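Skilldale soup maker says new carton tastes 'just like home'. Our tasters are not so sure

A chilled tomato soup that promises the taste of a family kitchen has gone on sale in Skilldale, with a price to match the promise and a list of claims that deserves a slower read than most shoppers will give it.

Lusier, which already sells sauces and stocks in the town's shops, launched the soup in June under the name Ondent. The carton says it is "slow simmered the way it was at home" and made to "a recipe with nothing to hide". The company's launch notice says 234 households tried it before it went on sale and that most of them preferred it to the soup they usually buy.

Most is a generous word. The notice does not give a percentage, and when we asked for one we were told the full results were "for internal use". We also asked which soups it had been tested against. Lusier said only that they were "leading everyday brands", which could mean a decent chilled soup or the cheapest tin on the bottom shelf. A fresh carton ought to beat the second of those without much trouble.

Then there is the matter of how long the soup simmers. The front of the carton says "slow". The back gives no time at all. Lusier told us that the tomatoes and onions are cooked together for 17 minutes before the stock goes in, and that the soup is then heated again before filling. Plenty of home cooks would call 17 minutes a quick midweek supper, and there is nothing wrong with that, but it is a long way from the picture of a pan murmuring at the back of the stove all afternoon.

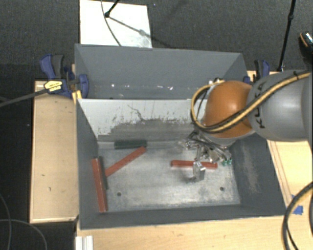

A KUKA robot arm reaching over a metal bin.

The ingredients are better than the wording around them. Tomatoes come first, followed by onion, carrot, vegetable stock, rapeseed oil, a little sugar, salt, garlic and basil. There is no cream, which may surprise anyone who grew up with the orange kind, and no flavour enhancer. Sugar is a fair thing to put in tomato soup, and cooks have been doing it for as long as there have been sour tomatoes. Still, a recipe with nothing to hide might have mentioned it somewhere larger than the side panel.

We heated five cartons over two evenings, following the instructions each time. The soup is smooth, bright and pleasantly sharp. The basil comes through at the start and is gone by the third spoonful. What is missing is depth, the sweet, slightly sticky taste that onions take on when they have been left alone in butter for a good while. One of our tasters thought it was the best carton soup she had eaten this year. Another finished his bowl, reached for the pepper and asked whether there was any cheese.

It did improve with help. A spoonful of soured cream rounded off the sharpness, and a slice of toast rubbed with garlic did more for it than anything printed on the packaging. Grated cheddar was popular too. But if a soup needs half the fridge before it tastes like home, it is reasonable to ask what the extra money has bought.

Portions are another sore point. The carton is sold as serving two. We got two modest bowls out of it, the sort you would put in front of people who had a main course coming. As lunch for two hungry adults it fell short, and the family in the advert, who are shown passing round large bowls with more left in the pan, must have bought several.

The launch is being backed by a tasting stall at the Yang, the covered food hall near Skilldale station, where Lusier says it handed out 3,430 sample cups in the opening fortnight. It was busy when we went by just after noon. The samples were served very hot in very small cups, each with a buttered cracker on top, and they were delicious. Almost anything is with a buttered cracker on top. The carton does not come with crackers, and the serving suggestion on the front shows a basil leaf.

Asked about that, the company said the stall was meant to "show people how versatile the soup can be". It said the recipe would stay as it is through the autumn, and that a roasted pepper version and a lentil version are being worked on. It would not say whether either would cook for longer.

Other traders in the hall seem unworried. The café two counters along has sold its own tomato soup for years, made in one large pot each morning and usually gone by two o'clock. It costs a little less per bowl than half a carton of Ondent and comes with bread – though you do have to queue for it, and you cannot keep it in the fridge for a week.

Ondent tomato soup is in the chilled section of most Skilldale food shops now. Once opened, it should be eaten within two days. Shoppers who want the version from the stall will need to pick up crackers and butter on the way round.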